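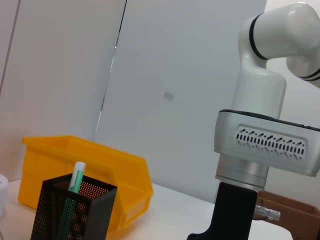 Started on the small things today. I had been putting it off for most of May, telling myself the shelves had to come first, but the shelves are up and I ran out of reasons. I got in a bit after eight, put the kettle on, and decided the rule would be that anything I can hold in one hand gets a place before I go home. The yellow bin went on the white table at an angle, with its scooped side turned so I could reach in, and I stood the black mesh pen holder in front of it. You can see the yellow through the little holes in the mesh, which I liked more than I expected to. I might keep the two of them together when it's all finished.

Home Diary Workroom Garden Recipes About

4 min read

The workroom is the back room on Skernska Street, for anyone who has lost track. It has the pale wall panels I was going to paint and now won't. I got a quote for painting and it was 800 dollars before materials, and when I stood in there again with the light coming in I couldn't say what was wrong with the colour. So that is crossed off. The money can go to a proper lamp.

First job was drawers. The old grey cabinet from the hallway has three that open and one that opens if you lift it. I emptied the top two onto an old sheet on the floor. Mostly it was what you would think: elastic bands that snapped when I stretched them, takeaway menus, keys. I kept the keys. I don't know what a single one of them opens but I have thrown out keys before and been sorry. They are in a jam jar on the windowsill.

There was also a full ream of paper, 500 sheets, still in the wrapper, from when I thought I would print the whole Barroso manual and put it in a binder. I never did. It goes on the bottom shelf. I found the binder too, a bit later, behind the cabinet, with the rings bent.

Around ten I had tea and a piece of the date loaf and read what I have of the report. It stands at 3,572 words and is supposed to be shorter. I took out one paragraph on the history of the hall, then put it back, then went back to the drawers. I think I do the report best when I'm supposed to be doing something else, and today I was supposed to be doing something else, so that theory didn't hold.

Maite Figueroa came by before lunch to return the stepladder. She stayed longer than she meant to. She is a good person to sort with because she doesn't ask if you need a thing, she just holds it up and waits. We got through the second drawer and the shoebox from under the stairs. She took the hole punch, which I have two of, and a roll of brown tape. She thinks I should label everything. I said I would see how long I could remember without labels. She has labels on her spice jars, front and lid, and her kitchen is easier to cook in than mine, so she may have a point.

We had a disagreement about pens. I keep a pen until it has run out completely. Maite throws one away the first time it skips. We tried all of them on the back of an envelope and ended with a pile that wrote, a pile that didn't, and a few that wrote if you were patient. The patient ones I put in my coat pocket when she wasn't looking. The rest of the good ones are in a mug in the kitchen until I work out whether the mesh holder is for pens or for taller things like rulers and scissors. It's square and it would take a fair bit. My feeling is rulers and scissors, plus markers, with pens in the mug by the phone where they get used. 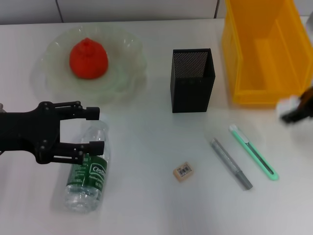
The white table, with the eraser, marker and green knife still to find homes.

The glass plate with the wavy rim is one of the things on there that isn't stationery, and I have gone back and forth on it. It's too nice for paper clips. It has a faint green look to it when it's on something white. For now it has the red thing sitting in the middle, the one that's either a persimmon or a pepper depending on who you ask. Maite says persimmon. I've always said pepper. It came with the box of odds and ends from the Plerora sale and neither of us has any evidence. It looks fine on the plate, so that's where it can live, and paper clips can go in a tin.

The eraser has a barcode sticker on it that I keep meaning to peel off. It's a plain beige one. I tend to buy erasers and then cross things out anyway. It can go in the front of the yellow bin with the tape and the glue stick, where a hand lands first.

The utility knife is the mint green one, and it is staying out of the bin. I don't like reaching into a bin with a knife somewhere in it, even with the blade in. I've decided on the narrow drawer, on its own, with the spare blades in their packet behind it. Grey marker goes in the mesh holder, cap up. If I store markers cap down they leak, and if I store them flat I lose them, so I've come around to cap up, though I have read the opposite.

I drink a lot of water when I'm sorting and I never put the bottle anywhere sensible. There was a Cestbon one with the green label lying on its side on the table, water still in it. I've added a coaster to the list, though a coaster won't help a bottle that's lying down. What I probably want is a small shelf by the door, at elbow height, for bottles and cups and nothing else. There's a length of pine left over from the big shelves that would do.

Search this diary Search Clear

Lunch was the rest of the soup. Maite had to get the 154 back into town so she ate standing up and went. After she'd gone I did the part I like least, which is cables. I know the phone ones and the kettle lead for the monitor, and there's a flat white one that I believe goes with the old Dradeo radio. I plugged it in to check and got a station playing brass bands, so I left that on for the afternoon. Cables are now in paper bags with the tops folded over. I wrote on the bags. I suppose that is labelling, and I'll have to tell her.

The yellow bin needs thinking about. It's the stackable kind and it would be easy to get a second and put one on top of the other, tape and glue below, string and envelopes above. But I know what I'm like with a second bin. It would fill up with whatever was in my hands. One bin, and when it's full something goes out. I'm writing that down here so I can be held to it.

The cardboard I'm less strict about. I've kept one good box for posting things and flattened the others. They're tied up by the side gate for collection, under the eave in case it rains. Two of them had old address labels on them from the last house, which gave me a bit of a turn. I'd forgotten we ever had that postcode.

Stopped at half past four. Things done: top two drawers, shoebox, pens, cables, cardboard. Things not done: the drawer that has to be lifted, the biscuit tin of screws, all of the photographs. I'm leaving the photographs for a wet weekend because I know I'll sit down on the floor with them and that will be the day gone. The screws I could do tomorrow if I take them out to the shed and use the muffin tray for sizes.

Swept up. Found one more key, under the cabinet, and put it in the jar with the others. Washed the mugs, wound up the old sheet with all the dust in it and shook it out over the back step. The room smells better than it did. I measured for the elbow shelf before I locked up and then left the measurement on the envelope with the pen scribbles, which I think went out with the recycling, so I'll have to measure again.

Toast and eggs for tea. In bed by ten with the report, took out the paragraph about the hall, and this time I left it out.

Older Newer Back to top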